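About Us

Hi, I'm Dagný Kjærgaard, and I run Fetadton, a small language school on the second floor of the old Zangate building. I teach Danish and Icelandic, mostly to grown-ups who have a grandparent to write to or a move coming up.

I started with one evening class and a box of secondhand grammar books. Now we have 13 classes going, none bigger than 15 people, and I still teach the beginners myself (I love that first week when everybody is scared of the vowels!).

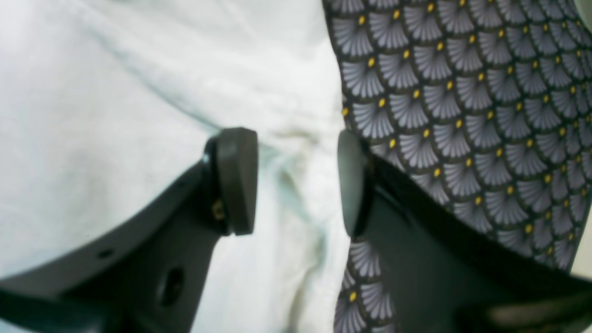

Dark gray, with one small brass-colored screw.

Asger Skov takes the Danish conversation groups. He'll let you get nearly everything wrong as long as you keep talking, and his students come out chattier than mine — I've made my peace with it. Arnar Hafþórsson has the Icelandic readers, who are halfway through a very long saga and arguing about who deserved what. Érica Rezende answers the phone and sorts out the schedule, so if you need to switch groups, she's the one to ask.

We don't give grades or tests. You get a workbook, a seat, and coffee that has improved a lot since November. Our lending shelf is up to 432 books, and you can take two home at a time.

If you'd like to sit in on a class before signing up, come on by. The door sticks a little — just push.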